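Skimik mailing and storage tubes are made for flat work that has to be rolled: maps, plan sheets, posters, prints on paper, and light canvas. The tubes are sold plain, without printing, so that the buyer's own label or stamp can go on first. Stock is held at the Onness warehouse and ships from there.

## Build

Each tube is wound from paperboard on a steel form, glued, dried, and cut to length. The standard wall has 4 plies. The heavy wall has more board in the outer layers and is meant for tubes that will be stacked under load or mailed more than once. Both walls take the same end caps.

The outer layer is uncoated. It accepts pencil, ballpoint, rubber stamp ink, and paper labels. Solvent markers will bleed slightly into the surface and should be tested on a spare tube first. Packing tape holds well but lifts fibers when it is pulled off, so tubes meant for reuse should be closed with caps alone.

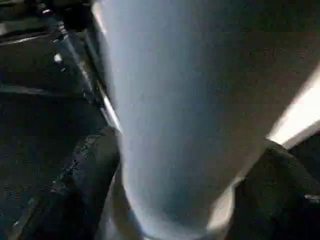 *Plain surface, no printing or labels.*

## Specifications

| Item | Standard wall | Heavy wall |
|---|---|---|
| Inside diameter | 2 in. | 4 in. |
| Wall | 4 plies | Heavy grade |
| Stock length | 16 in. | 16 in. |
| Outer layer | Uncoated | Uncoated |
| End caps | Push-in, pair included | Push-in, pair included |
| Printing | None | None |

Other lengths are cut to order. Cut-to-order tubes can't be returned unless the length is wrong. Length is measured on the tube without caps.

## Choosing a diameter

The inside diameter sets how tightly the sheet has to be rolled. Thin paper will go into the 2 in. tube without trouble and will flatten again under a board overnight. Heavier print stock, laminated sheets, and anything with a painted surface should go into the 4 in. tube. Canvas is rolled with the painted side out, over a core, with a sheet of glassine against the paint.

The sheet should be shorter than the tube. Leave enough room at each end for the cap to seat fully without touching the edge of the paper. A sheet that is the same length as the tube will be creased by the caps.

## Packing

1. Lay the sheet face up on clean tissue larger than the sheet.
2. Roll sheet and tissue together, starting from a short edge.
3. Hold the roll with a strip of paper. Rubber bands leave marks.
4. Slide the roll in and let it open against the wall.
5. Fill the end space with loose tissue and press the caps in by hand until the rim meets the tube.

Do not use a hammer or mallet on the caps. If a cap will not go in, check the tube end for a raised edge and rub it down with fine sandpaper.

## Storage

Store tubes on end or flat in a rack, in a dry room, off the floor. Paperboard takes up water from damp concrete and the glue line will soften. Tubes stored flat should be turned now and then. Label the side and one cap; a label on the side alone can't be read once the tube is in a rack.

The standard tube is not archival. For long-term storage of valuable work, use the Giker liner, a separate acid-free sleeve that sits inside the 4 in. tube. The liner reduces the inside diameter slightly and is ordered by tube length. 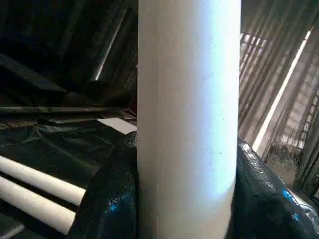

Noemi Melis: We keep survey sheets in the 4 in. size with the Giker liner and the fit is good. The first batch of liners was a little long and had to be trimmed with a knife before the caps would seat. The April batch went in without trimming. I would still like a colored cap option, as white caps on a full rack are slow to search.

Colored caps are listed under Calimlim accessories and are sold by the bag. They fit both walls in the matching diameter.

## Ordering

Tubes are packed 16 to a carton, one diameter per carton. Mixed cartons are not available. Pallet orders of 4000 tubes or more are quoted separately and can be supplied without caps on request. State diameter, wall, length, and liner on the order form.

Page revised 20 June 2018.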